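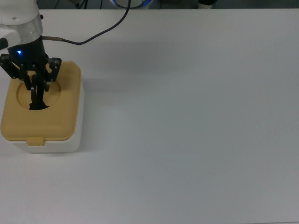 *the lidded container, left side of the table*

**Switching to decanted pantry storage, worth it or a trap?**

**zelledau_kitchen** wrote:

OK so I've finally caved and started buying plastic containers with lids for my dry goods. Flour, rice, oats, lentils, the works. We moved in December and the new kitchen has one tall cupboard and that's IT, and I'm sick of bags falling on my head every time I reach for the sugar.

My question is whether I should go all in. My sister swears by it. My husband thinks it's a hobby for people with too much time (he may have a point, I spent a whole evening looking at label fonts). What do you all decant and what do you leave in the bag? And do I need to worry about moths? We had them in the last place and I never want to live through that again.

---

**Ciltia** wrote:

Flour yes, rice yes, everything else no. I decanted everything when we redid our kitchen and within a few months half of it was back in bags with a clip. Cereal gets eaten too fast to bother. Pasta comes in so many shapes that you end up with a container holding twelve sad penne and no room for the new bag.

Moths: freeze your flour for a few days when you bring it home. I leave mine from Thursday's shop until Monday or so, then let it come back to room temperature before I open it so it doesn't get damp.

---

**javcombe_joe** wrote:

Gonna disagree with Ciltia on pasta. Pasta is the BEST thing to decant. Get tall ones for spaghetti and one big one for "short pasta" and just mix whatever's left. My kids think mixed pasta is a treat.

What I wouldn't do is brown sugar. Mine turned into a brick in a container and it's always been fine in the bag with the air squeezed out.

---

**Ciltia** wrote:

> just mix whatever's left

They all cook at different times!! You're eating crunchy rigatoni with mushy elbows, Joe.

---

**javcombe_joe** wrote:

Been doing it for years. It's fine. Start the thick ones first if you're fussy.

---

**Peiyu Su** wrote:

Hi, long time reader. I bake a lot, so maybe my setup is overkill for most people, but I'd say measure your shelf before you buy anything else. I bought a set of 3 gorgeous big ones and they were half an inch too tall. Half an inch! They lived on top of the fridge for a year.

Also check that a full bag of flour fits with room left for a scoop. A lot of them hold exactly one bag if you tap it down, and then you can't get a measuring cup in without making a mess. I like square over round because you don't lose the corners of the shelf.

And please cut the cooking instructions and the date off the bag and tape them to the back. I have thrown away so much mystery grain. Is it barley? Is it farro? Who knows, it went in soup.

---

**zelledau_kitchen** wrote:

Peiyu, the mystery grain thing has already happened to me and I'm two weeks in, lol. I'm going with masking tape and a marker. The fonts can wait.

Shelf measured this morning! I can fit the wide ones if I take out the little wire rack, so that's going to the garage.

---

**Li** wrote:

Am I the only one who thinks this is mostly a way to sell people plastic? My grandmother kept everything in old coffee cans and pickle jars and her pantry looked great. Glass jars are free if you eat enough pickles. They don't hold smells either. I had cumin in a plastic tub once and that tub will smell of cumin until the end of time.

---

**javcombe_joe** wrote:

Li, I'm with you on spices, but I've dropped a glass jar of lentils on a tile floor and I'm still finding lentils. Plastic for anything heavy or anything on a high shelf.

---

**Li** wrote:

Put the heavy ones low then? I've dropped maybe one jar in my whole life.

---

**Ciltia** wrote:

Must be nice. I drop one a month.

Getting the smell out of a plastic tub: baking soda paste overnight, wash it, then leave it open in the sun. Works on garlic. I've never tried it on cumin so no promises.

---

**zelledau_kitchen** wrote:

Thanks everybody, this is so helpful. Plan for now is flour, rice, oats and (sorry Ciltia) one mixed pasta bin. Jars for the spices once we get through some pickles. Flour's in the freezer as of an hour ago. Does anyone do anything special for nuts? I've got a huge bag of walnuts and no idea where to put them.

---

**Peiyu Su** wrote:

Walnuts go in the freezer and stay there! You can chop them straight from frozen, and they keep so much longer than in the cupboard.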